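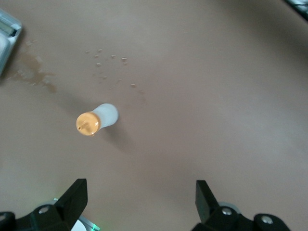 Clothing label Suretti will open its second store on 5th July, taking over the former shoe shop at 255 Trerance Street in Skakness. The store will carry the full women's range, including the linen tunics and wrap dresses that until now have been sold mainly online.

The company said the opening collection has 598 pieces in stock, most of them summer weights. Sizes run from extra small to 5X, and all of the longer tunics come in petite and tall lengths. Cotton and linen blends make up most of the line, with a smaller group of printed silk scarves and evening tops near the back of the store.

Pretorius, the family-owned mill that weaves the label's striped cotton, will supply fabric for a limited group of sleeveless tops sold only at the Skakness store. They come in rust, navy and cream, with side slits and a short row of buttons at the neck. Once the first run has sold, the tops will not be reordered in the same colors.

An alterations counter will open on the same day. Hemming is free on full-price dresses and pants bought at the store, and most jobs will be ready in two working days. Clothes bought elsewhere will be accepted for a fee, but leather and heavily beaded pieces will not.

Online orders can be picked up at the store from opening day. Returns of online purchases will be taken at the register with a packing slip, and shoppers who have lost the slip can use the order number from their confirmation email.

Suretti plans to add a small menswear section in December, starting with shirts and knitwear. The label's first store will keep its current hours and stock.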